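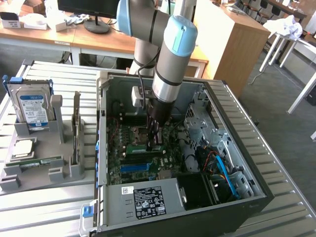 4. 見逃し配信における字幕表示時刻のずれの測定

4.1 対象と用語

本節では、生放送番組を見逃し配信用に再編成した際に生じる字幕表示時刻のずれを扱う。対象は、地域放送局Tridariが制作し、配信基盤Kemotbyを通じて公開した番組のうち、放送時に生字幕が付与されたもの200本である。事前収録番組の完成字幕は、タイムコードが編集段階で確定しているため対象から除いた。収録番組に生字幕区間が挿入されている場合は、当該区間のみを切り出して対象に含めた。

以下では、発話の開始時刻と対応する字幕の表示開始時刻の差を「表示遅延」と呼ぶ。放送時の表示遅延を「放送遅延」、見逃し配信版で測定した表示遅延を「配信遅延」とし、両者の差を「移行誤差」と定義する。移行誤差が正の場合、配信版の字幕は放送時よりもさらに遅れて表示されることを意味する。負の値は配信版での前倒しを表し、補正処理が働いた場合のほか、映像側に編集が加わった場合にも生じうる。

字幕の単位は、送出装置Gandanoのログに記録された表示命令とした。画面上では二行にわたって表示される文であっても、命令が一つであれば一単位として数える。逆に、同一の文が複数の命令に分割されて送出された場合には別の単位として扱い、発話側の対応範囲もこれに合わせて分割した。この定義は先行する評価で用いられてきた文単位の定義と異なるため、平均値を直接比較することはできない。

4.2 データの取得

放送側の時刻は、Gandanoの送出ログと同録映像から取得した。送出ログの時刻は局内の基準時計に同期しているが、記録されるのは命令の受理時刻であり、実際に字幕が重畳された時刻とは一致しない。そこで同録映像から字幕領域の変化を検出し、受理時刻に最も近い変化点を表示開始時刻として採用した。同録映像のフレームレートは毎秒30フレームであるため、表示開始時刻の分解能は1フレームに制約される。

配信側の時刻は、Kemotbyが保持する字幕ファイルの開始時刻をそのまま用いた。視聴端末における描画の遅れは測定に含めていない。端末の描画遅延は機種と再生ソフトウェアに依存し、字幕ファイルの作成工程とは独立に評価すべき量であると判断した。

発話の開始時刻は音声認識による強制アラインメントで推定し、作業者が確認した。確認の対象は、アラインメントの信頼度が閾値を下回った区間と、複数話者の発話が重なる区間である。歓声や背景音楽によって発話の開始が聴き取れない区間は欠測とした。欠測は中継番組に偏っており、この点は4.5節で改めて述べる。

4.3 時刻の対応付け

見逃し配信版では、広告枠、緊急速報、権利処理の済んでいない映像などが削除される。したがって放送時刻と配信時刻の関係は単純な平行移動にならず、削除点ごとに不連続な段差をもつ区分的な関数となる。編集記録が残っている番組ではこれを用いて対応関数を構成した。編集記録が欠けている番組では、音声指紋の照合により対応関数を推定した。

照合にはLeclerc法を用いた。Leclerc法は、短時間スペクトルのピーク対から指紋を生成し、時間差のヒストグラムが鋭い極大をもつ区間を一致区間とみなす。削除点の近傍では一致区間の端が不安定になりやすく、本研究では端点から2000ミリ秒以内に表示開始時刻をもつ字幕を集計から除外した。除外幅を広げると誤対応は減るが、移行誤差が最も大きくなる箇所を体系的に取り落とすことになる。この幅は、編集記録のある番組を用いた予備評価で、誤対応が残らなくなる最小の値として定めた。

再放送素材の流用には注意を要する。番組冒頭の定型映像や提供音楽は回をまたいで同一であり、指紋だけでは一意に位置が定まらない。これらの区間については前後の一致区間からの内挿によって時刻を与え、内挿区間に含まれる字幕には識別子を付して、集計時に分離できるようにした。

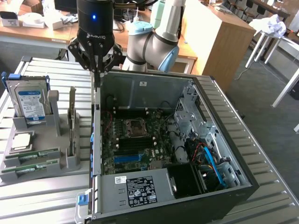
読了時間：8分

図3　横置きにした開放状態のデスクトップ筐体とロボットアーム

4.4 結果

移行誤差の分布は単峰ではなく、零付近の主峰と、正の側に離れた副峰からなる。主峰に属する字幕は、放送時の遅延をほぼそのまま引き継いでいる。副峰に属する字幕は特定の番組に集中しており、番組内でも削除点の直後に現れる傾向を示した。番組の長さや字幕の総量との間に明瞭な関係は認められなかった。

副峰の成因を調べるため、字幕ファイルの作成経路を3種類に分けて集計した。第一は、送出ログを編集記録に従って変換する経路である。第二は、同録映像から抽出した字幕データを配信用映像に合わせて再配置する経路である。第三は、配信用映像の完成後に作業者が時刻を手動で調整する経路である。一つの番組の中で経路が切り替わる例もあったため、分類は番組単位ではなく連続する字幕区間の単位で行った。

第一の経路では、編集記録の削除区間の終端が字幕の表示期間に重なる場合に、字幕全体が削除区間の後ろへ送られていた。変換処理が表示開始時刻のみを参照し、削除区間内に開始時刻をもつ字幕を一律に終端へ移動させるためである。移動した字幕は後続の字幕と表示期間が競合し、後続側が順に押し出される。押し出しは発話の間隔が空くまで解消されず、話速の高い討論番組で長く持続した。

第二の経路では、こうした連鎖は観測されなかった。その代わり、字幕領域の変化点検出に失敗した箇所で字幕が欠落し、直前の字幕が残留する例がみられた。欠落は背景に細かい文字を含む映像、とくに選挙速報や交通情報の画面で多い。残留した字幕は表示遅延の定義上は遅れとして現れず、平均値だけを見れば第二の経路の性能を過大に評価することになる。本研究では欠落を別の指標として集計し、遅延の統計には加えなかった。

第三の経路の移行誤差は負の側に広がった。作業者が発話に合わせて字幕を前倒ししたことによるもので、視聴者にとっては改善とみなせる。ただし調整の程度は番組の前半と後半で異なり、後半ほど零に近づいた。公開期限までの作業時間が影響した可能性があるが、作業記録には区間ごとの所要時間が残されておらず、検証はできていない。金曜日の夜間に放送された番組では前半と後半の差がより明瞭であった。ただし曜日と番組種別が交絡しているため、曜日そのものの効果とは解釈しない。

放送遅延と移行誤差の相関は、第一の経路では弱い正、第二の経路では無相関、第三の経路では負であった。第三の経路における負の相関は、遅れの目立つ字幕ほど大きく補正されるという作業の性質と整合する。

4.5 測定上の制約

第一に、欠測区間の偏りがある。歓声の大きい中継番組では発話開始の推定が困難であり、集計に残った字幕は実況音声が比較的明瞭な場面に限られる。こうした場面では放送時の字幕制作も容易であると考えられ、中継番組の放送遅延は過小に見積もられている可能性が高い。移行誤差は発話の開始時刻に依存しない量として計算できるため、この偏りの影響は間接的なものにとどまる。

第二に、Gandanoのログには設定変更の履歴が含まれない。1月に字幕の保持時間に関する設定が変更されたことを局側の運用記録で確認したが、変更が適用された回線の範囲は記録から特定できなかった。変更前後で主峰の位置に差はなく、副峰の高さにはわずかな差があった。この差が設定変更によるものか、同時期の番組改編によるものかは分離できない。

第三に、本測定は字幕ファイルの時刻のみを対象としており、文言の修正を考慮していない。見逃し配信版では放送時の誤字や誤変換が訂正されることがあり、訂正に伴って表示命令が統合または分割される。統合された字幕については先頭の命令を、分割された字幕については最初の断片を対応先とした。文の後半に大きな遅れがあっても、この規則のもとでは検出されない。

4.6 変換処理への含意

以上の結果から、第一の経路における移行誤差の多くは、削除区間の終端での一律な移動と、それに続く押し出しによって説明できる。対処としては、削除区間内に開始時刻をもつ字幕について、対応する発話が配信版に残っているか否かを判定し、残っていない場合は字幕を破棄する処理が考えられる。判定には発話の終了時刻が必要となるが、送出ログのみからは得られないため、音声区間検出を変換処理の前段に置くことになる。

押し出しについては、後続字幕の開始時刻を固定し、先行字幕の表示期間を短縮する方式が代替となる。この方式では遅れの連鎖は生じないものの、短縮後の表示期間が読取りに必要な長さを下回るおそれがある。表示期間の下限と許容遅延の間の調整は番組種別に依存し、単一の閾値では扱いにくい。5節では、下限を文字数の関数として与えた場合の配信遅延を、第一の経路で処理された区間に限って再計算する。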